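Rarus — The Complete First Season, DVD Box Set

The family drama Rarus is now available in one box. It tells the story of Neema, a young girl who leaves her village to work in a big house in the city, and who learns that the owner of the house knew her mother many years ago.

The set has 4 discs with all 80 episodes, in the same order as on television. Each episode can be chosen from the menu, and the short summary of the previous episode can be skipped.

Cast
Neema: Sidra Mohmand
Mr. Lockyer, the owner of the house: Tipene Partington
Aunt Jornance: Beverley Mudgway
Written and directed by Shayne Pomare

Extras on disc 4
— A talk with Sidra Mohmand about her first big role. She was singing at weddings before she came to the audition.
— 10 deleted scenes, among them the long kitchen quarrel from the wedding week.
— The opening song, with words on the screen.

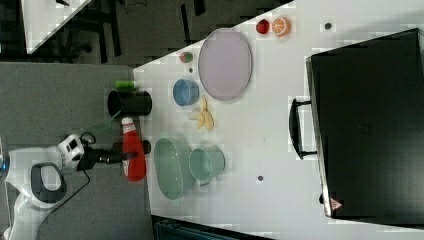
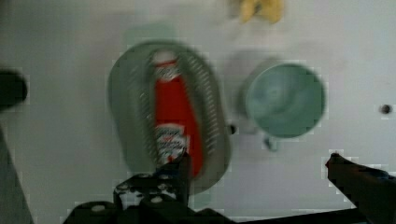

A red ketchup bottle is in both pictures.

Language and subtitles
The sound is in the original language. English subtitles are on all episodes, but the extras have no subtitles, except the talk with Sidra Mohmand. The subtitles were corrected for this edition, so some names are written differently than in the first online version.

Condition and delivery
The box is new and sealed. We send it from the Flolleo shop within 2 working days. Orders that come after Friday noon will leave on Monday. If a disc does not play, please write to us with your order number and we will replace this disc — you do not need to send back the whole box.

Season two is not yet planned on DVD.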